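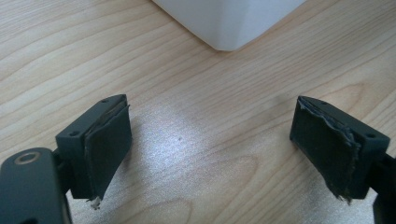

1/ Le site de Graltasden a ouvert ses portes au public en octobre. L'institut Vulalgate y présentait ses travaux sur la préhension et la manipulation d'objets. Nous revenons dans ce fil sur les principaux moments de la journée.

2/ Selon le relevé de l'accueil, 652 personnes ont été reçues entre 9 h et 17 h 30. Les visites de l'atelier se sont faites par petits groupes, sur inscription. Une séance supplémentaire a été ouverte en fin d'après-midi pour les familles restées sur liste d'attente.

3/ La démonstration principale portait sur la collecte de gestes à la pince tenue en main. L'opérateur saisit un objet, le déplace, le repose, puis recommence. Les enregistrements servent ensuite à l'apprentissage des bras robotisés de la salle Flores.

4/ Le corpus présenté compte à ce jour 2 870 enregistrements. Quelque 300 séquences ont été projetées en boucle dans le hall, avec un commentaire en français et en espagnol.

5/ Plusieurs visiteurs ont souhaité essayer la pince. Deux postes leur étaient réservés, sous la conduite de Wálter Lozano, responsable de l'atelier. Les plus jeunes participants étaient accompagnés d'un adulte.

6/ Une question est revenue dans presque tous les groupes : l'usure. Les garnitures noires des doigts se décollent et s'effilochent sur les bords. Leur état est désormais consigné au début de chaque séance – un suivi qui ne figurait pas dans le protocole initial.

7/ L'atelier étudie avec la société Clinetti une garniture remplaçable sans démontage du doigt. Les essais comparatifs sont en cours et aucun calendrier de mise en service n'est arrêté.

8/ Autre sujet abordé avec le public : les reflets sur les plateaux vernis. Les équipes conservent volontairement une partie de ces prises de vue, afin que les modèles ne soient pas entraînés sous un seul éclairage.

9/ Le livret de visite peut être retiré à l'accueil de Graltasden. Les enseignants qui souhaitent organiser une venue avec leur classe sont invités à adresser leur demande au service des publics, en précisant le niveau et l'effectif.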